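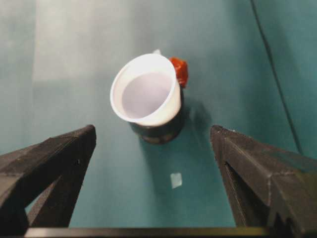 4.2 Nesting as a storage habit

Figure 3. A white plastic cup set at a tilt inside a dark mug, on a teal-green tabletop.

Advice on small kitchens nearly always tells the reader to put things inside other things. The claim behind it is simple: a cup inside a mug takes up the shelf space of one vessel, so a household that nests its drinkware should get more onto the same shelf. We did not find this claim tested in any of the guides we read. Most of them repeat it next to a drawing of identical bowls, and identical bowls are the easy case. They were made to stack. What people own is mostly a mixture, bought or inherited at different times, and the pieces in it were never meant to meet.

Figure 3 shows what we will call a loose nest. The cup has a thick rolled rim and a wall that narrows toward the bottom, so its lower part goes down into the mug. It does not sit straight. It leans, and its opening faces partly to one side. The mug is squat and cylindrical, and with the cup in place only its lower part can be seen from above. Anyone asked to find the black mug on a crowded shelf would be looking for a white cup with something dark under it.

The lean matters more than it may seem. A tilted cup reaches out past the outline of the mug that holds it, so the pair needs more floor space than the mug alone. It also needs more height, and on the shelves in our survey height was often what ran out first. The saving promised by the guides is worked out from the footprint of the outer vessel only. This is a generous way to do the sum. When we measured loose nests by the smallest box that would hold them, the advantage over placing the two vessels side by side shrank, and in some pairs we would not care to defend it at all.

Our sample was 219 nested pairs from 19 home kitchens. Each pair was sorted by the first author as close (the inner vessel stands upright and is held by the outer one), loose (it stands or leans with room to move) or jammed (it takes two hands to part them). Kelechi Abubakar then sorted the same pairs again without seeing the first set of labels. The two sets disagreed mainly over where loose ends and jammed begins, and we doubt that a third rater would have settled it. How hard a person must pull depends on the person. We therefore treat the line between these two groups as soft, and we make no claim that rests on it.

Two objections should be met here. The first is that householders do not care about boxes and volumes, and only want the counter to look clear. We agree that this is often the aim. It is a different aim from storage, however, and it should not be sold under the same name. A counter can look clear while the cupboard behind it has become harder to use. The second objection, put to us by Lino Bortolotti in comments on an early draft, is that a matched range solves the problem. He pointed to sets such as the Skovwood mugs and the Plastex picnic cups, in which every piece fits the next. Such sets do nest closely when complete. In our kitchens they were rarely complete. A set that has lost two pieces and gained a souvenir mug behaves much like any other mixture, and the householders who owned one did not describe their shelves as easier to manage.

We are also wary of the time savings that are sometimes attached to nesting. Putting one cup into another is quick. Taking the lower one out again means lifting the upper one and finding somewhere to set it down, and then deciding whether to put it back. The Condumis kitchen diaries, which we use with permission in Section 5, record the first step and leave out the rest. Any figure drawn from them will flatter the habit.

None of this shows that people should stop nesting cups. Close nests of like with like held up well on every measure we tried. What we question is the step from those to the loose pair, which the guides take without remark. A cup leaning in a mug may be a storage decision, or it may just be where the cup was put down, and an observer who arrives later has no good way to tell. We coded all such pairs as storage. That choice favors the advice we are testing, and the results in Section 5 should be read with it in mind.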